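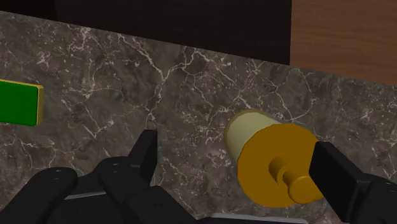 Vamside Kitchen Demo: Set-up Guide for Open Days
Section 4. Running the counter demonstration

This section covers the simulated kitchen counter demonstration shown to visitors on open days. It assumes that the Vamside software is installed and that the presenter has finished the start-up checks in Section 3. The demonstration runs on one computer with two displays. No physical robot is needed.

4.1 Before visitors arrive

1. Turn on the presenter display first, then the visitor display. If they are turned on in the other order, the control panel may open on the visitor side.
2. Log in with the demo account. Do not use an operator account during an open day.
3. Open the Kratochvíl project folder and load the kitchen counter file.
4. Wait for the status bar to read Ready. Loading can pause at the textures step. Leave it alone while this happens.
5. Set the session length to 15 minutes.
6. Press Home. The arm moves to its start position over the counter.

Note: Files saved in the June version open normally, but their camera settings are lost. Set up both views again and save the file under a new name.

4.2 Choosing the views

The demonstration uses 2 views. The room view shows the arm and counter together and should stay on the visitor display. The hand view follows the gripper and is best kept for the moment when it nears an object.
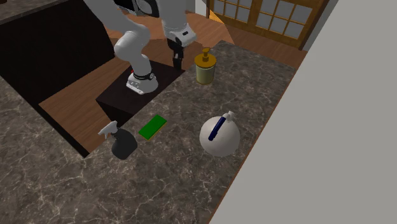
Object layout is set from the Scene menu and can be changed between groups. Keep the objects spread out so that people standing at the back can tell them apart. In the room view, the soap dispenser stands farther back than the green and yellow sponge, and the two spray bottles are nearer the front. The round white bottle is large and easy to point out from across the room. The dispenser is a better choice for a first explanation of reach, with the gripper fingers pointing straight down close to it.

1. Select Scene, then Layout.
2. Choose a saved layout or drag the objects on the presenter display.
3. Select Check Spacing. Objects marked in red are too close together or too close to the counter edge.
4. Select Apply. The visitor display updates after a short delay.

Caution: Do not apply a new layout while the arm is moving. Press Hold and wait for the motion light on the panel to go out.

4.3 Running a session

1. Greet the group and tell them that they are looking at a simulation.
2. Press Start. The arm begins the selected task.
3. Let the first attempt play without talking over it.
4. Press Hold to answer questions. Press Start again to continue.
5. Switch to the hand view if someone asks how the gripper lines up with an object.
6. At the end of the session, press Home and clear the visitor log.

A task is limited to 3 attempts. After the last one, the program stops and shows a summary screen. A missed grasp is a normal result and does not need to be hidden from the group. Explain what the summary says and move on.

Note: Visitors may use the hand controller only in Practice mode. Settings changed in Practice mode are not saved.

4.4 If something goes wrong

Message 398 on the presenter display means that the two displays are out of step. Press Hold, select Displays, and choose Match. If the message returns, close the kitchen counter file and load it again.

If an object drops off the counter, select Scene, then Restore Objects. The layout goes back to the last one applied.

If the arm stops and the motion light stays on, press Stop. Do not press Start until the light is out.

Questions about this section go to Zdislava Šindelář at the Bistby demonstration desk. Section 5 covers shutdown and saving the session record.

Section last revised 6 Jul 2024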